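Workshop notebook, chess table
21st January

Picking up where the October pages stop, with the wallpaper finally on the walls! I have wanted to write this entry for weeks. Elsa Dalen chose the pattern and I was the one who argued for something calmer, so let me put it in ink: she was right. Peonies, daisies, ferns, and the tiger moths, which I keep finding more of. My favorite is the one sitting on the pink peony at the top of the back wall, with the orange hindwings showing. I said good morning to it today.

Paper notes before I forget. The paste went on thin, second coat at the corners only. The batch Oda Nygård mixed was much better than mine (mine had lumps, hers was like cream) so use her proportions, they are taped inside the cupboard door. Cut the panels long and trim in place. We have enough left on the roll for one more wall if somebody puts an elbow through this one.

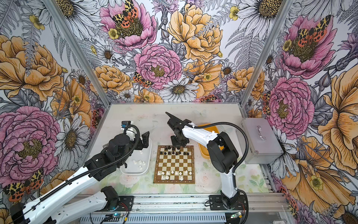
The other thing I want down on paper is the scale. I tried a bigger board on this table last year and it swallowed everything, there was no place left to put a captured piece. The small wooden one is so much nicer to live with. Brown frame, cream and dark squares, and the tiny letters along the near edge, pale on the brown, which I like more every time I lean in to read them. Holger Grønli wants to rub a little wax into the frame. Fine by me, but please keep it off the squares - wax makes the felt drag.

Setting up: white on the near side, black on the far side, every time, so that anyone opening this notebook can follow the move lists without asking. Trays stay off the board frame. The white tray goes to the left, the yellow-orange one past the far right corner. I tried them the other way around for a while and kept reaching for the wrong one.

The flowers on the mat are much paler than the ones on the walls, and I worried they would fight. They don't at all! Pale roses and green leaves down low, the loud stuff up high. It feels like playing in somebody's garden.

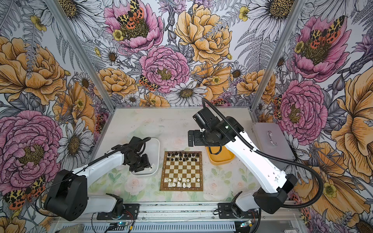 Entry by Sverre Berge, read over by Soledad Crenshaw

Soledad asked me to add the part about the pieces, so, the pieces. The white ones are plastic, a creamy off-white, and they take a wash very well. Lukewarm water, one drop of soap, soft brush for the crowns and the grooves, then rinse and lay them on a towel with the bases facing out. Don't stand them up to dry, water sits under the base and leaves a ring. I did this to a whole row of pawns and had to do them over.

The white container wants a proper wipe too. Specks collect on the walls and they show up on white like pepper. Cloth first, then water, or you only move the dirt around.

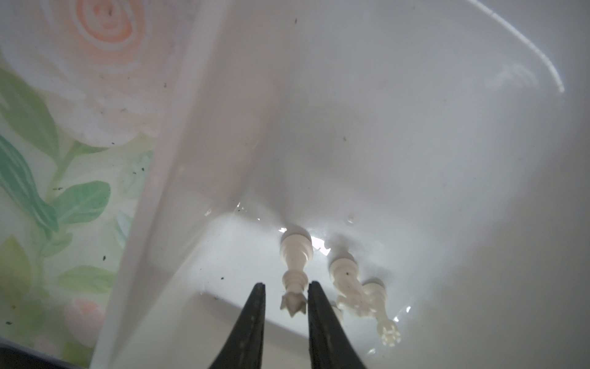

White pieces in the white container, a little water at the bottom.

Still open: wax for the frame (Holger), spare pawns (me), and a label for the leftover roll so it doesn't get used as drawer liner. Elsa also wants to try a full game with the side lamps off, and I'd love to see what the yellow roses look like then. Bringing the good towels tomorrow.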